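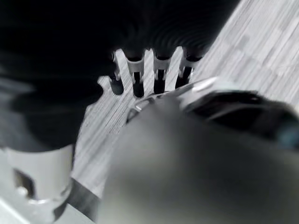

Small shops in Skarkville can now rent a robot arm by the month, and it's great news for anyone who has priced one! Londard opened its rental desk in June with 49 arms, each one sent out with a gripper, a stand and 2 days of setup help. The fee is $854 a month. Dobson, the parts maker in Plurville, was first to sign up and has already asked for a second arm. Renters can swap grippers at no charge, a really handy perk for shops that change jobs often. Londard plans to have 91 arms ready by fall.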